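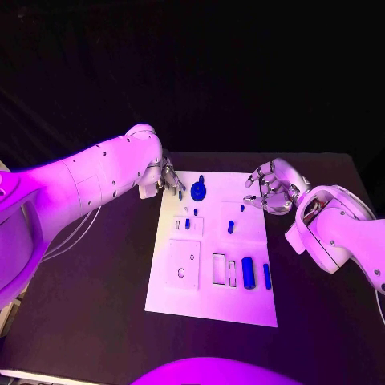

Both arms at the peg board, Candham bench.

Bench rules – new version, please read before you book

Quick one from me as the February slots are filling up. The peg board rules have been redone and the old sheet by the door is coming down. If you have a copy pinned up at Evthorpe, bin it.

What's changed:

Starting layout. Every run begins from the printed layout, pegs stood where the layout says. No nudging a peg to make the first grasp easier. If one falls over before the start, reset the lot and begin again. If it falls during the run it stays fallen and the run counts.

Hands off. One person on the stop button, one on the log. Nobody reaches over the board while the arms are powered, not even for a dropped peg. Power down, wait for the hands to settle, then reach. Yes it's slow.

Open panels. If a forearm cover is off, write it in the log with your initials. Cover off means half speed, no exceptions – and no loose sleeves or lanyards near it. Cables get a look before every session, both sides.

Lighting. Coloured light is fine but log it. We had two sets of results from Bandutora that couldn't be compared becuase one was done under white light and nobody had put it down. Weeks of work, gone.

Scoring. A peg is in when it is fully seated and the fingers have let go. Touching the hole isn't in. Leaning isn't in. Same for the knob. We've had arguments.

Reporting. If you say 100 runs we want all 100, failures included. Cutting the bad ones at the start and calling it warm-up is not on. Warm-up is 7 runs, logged as warm-up beforehand.

Worn pegs. Swap the set after 1000 insertions. Old sets go in the box marked Brynjólfsdóttir, not back in the drawer. Please.

Mamta Shakya has the full text and will send it over if you ask. She also wants comments on the half speed rule, as Evthorpe think it's too strict. Short comments – she has a lot to get thruogh.

Bookings as usual, mornings nearly gone.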